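How Do You Shop for a Robot Helper?

By Elif Naz Ekinci

Have you ever saved up for something big? Maybe it was a bike, or a drum set, or a fish tank with all the little plants and the pebbles and the tiny castle. You probably found out that the thing itself was only part of the cost. The bike needed a helmet and a lock. The fish tank needed a pump, food and, of course, fish!

Grown-ups who buy robots run into the same puzzle, and today we are going to work through it together, the way a real team would. Our team will be a little recreation center called Garon. The people at Garon would like a robot that can help tidy up after club time, and they have to decide what to buy before December, when the new budget begins. (A budget is a plan for your money. It says what you have, what you need, and what you would like if there is anything left over.)

Start with the job

It is very tempting to begin by looking at robots. They are shiny and they beep. But the people at Garon started with a pencil and a piece of paper, and they wrote down what the robot would have to pick up. Bottles, mugs, books, table tennis rackets – all the things that get left on a table when people are busy having fun.

Next to each thing they wrote what makes it tricky. A bottle is tall and can tip over. A mug has a handle, and it can break. A book is flat, so it is hard to get a finger underneath. Try it yourself with a thin book on a smooth table, using only your thumb and one finger. Harder than you thought, right?

Pick the right hand

The part of a robot that grabs things is called a gripper, and you can often buy it separately from the arm, a bit like choosing the tires for your bike. Some grippers have suction cups. Some have two fingers that close together, and some have more fingers than that. Two fingers are simpler to fix, and for a list like Garon's they are a good place to begin.

There are also grippers that a person holds and works by hand, with no robot arm at all. They can have a camera on them, so that a robot can later learn from what the camera saw. For a small team this can be a clever first purchase, and it lets everyone get to know the job before spending money on the big machine.

With two gray fingers on either side of a bottle with a bright red label, you get a good feeling for how much room a gripper needs. Look how close the white mug is! When you plan for a robot, you have to think about the fingers and also about the wider parts behind them, so that they don't bump into the neighbors.
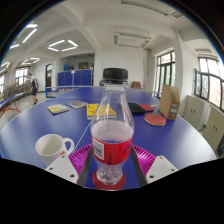
Compare before you choose

Now comes the shopping. Garon looked at three robot arms. To keep the math friendly, they counted the cost in tokens, and they had 70 tokens to spend.

The Nestia costs 9 tokens for each month you rent it. You don't own it, but if it breaks, the company comes and repairs it.

The Skurov costs 70 tokens to buy. It is strong and fast, and it would use up every single token on the very first day.

The Mokgethi costs less than the Skurov, but its gripper is sold separately, and so is the stand that it sits on.

Which would you choose? If Garon rents the Nestia for 7 months, that is 7 times 9, or 63 tokens. Take 63 away from 70 and there are 7 tokens left for other things. If they buy the Skurov, there is nothing left over, even for a spare finger.

Don't forget the hidden costs

Robots use electricity. Their fingers wear down, just like the soles of your sneakers. Somebody has to learn how to run them safely, and lessons cost money too. You may also need a cart, a place to lock the robot up at night, and a bright line of tape on the floor so that people know where to stand.

The team at Garon decided to rent the Nestia for 7 months and to put 2 of their leftover tokens aside for spare fingers. The other 5 will pay for lessons.

Try it at home

Choose a chore that you would love to hand over to a robot. Make a list of everything it would have to pick up, and write down what is tricky about each one. Then give yourself 70 tokens (dried beans work very well) and ask a grown-up to help you make up some prices. See what you can afford, and keep a few beans back for repairs.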